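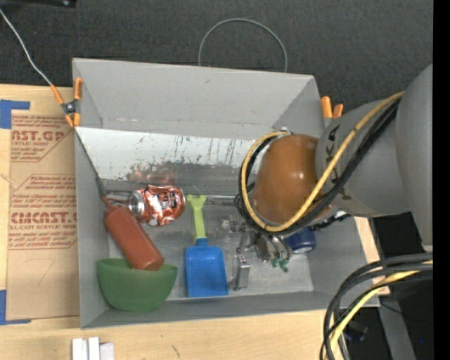 Bin picking on the test bench: crushed can, green bowl, toy shovel.

Stop retraining the grasp model. Please. Every time a pick fails someone on the team says more data, and off we go for another week, and the log was sitting there the whole time.

I went through 386 failed picks in April with Adanech Mamo. Boring work. She read out the timestamps, I matched them to the planner output. The biggest pile had nothing to do with perception – the grasp pose was fine, the planner had been handed a collision model of the bin with the wall angle wrong. So it refused good approaches near the sides and took silly ones in the middle. A shiny dented can gets the blame becuase it looks hard. Sometimes it is hard. Depth on crumpled metal is rubbish, I'll give you that.

But look at where the effort goes. Leif Hafstein wrote a replay tool for Medance in 2 evenings, plain Python, steps through a pick and shows you what each module beleived at that moment. No budget, no roadmap slot. Meanwhile the network gets a new backbone every quarter.

Halldóra Dalsgaard disagrees with me, says a good enough policy won't need a planner. Maybe. Then how do you debug it at 3 in the afternoon with a customer on the phone? She hasn't got an answer yet, only a bigger model.

Fund the tooling. One person, full time, logs and replay. And check your bin walls.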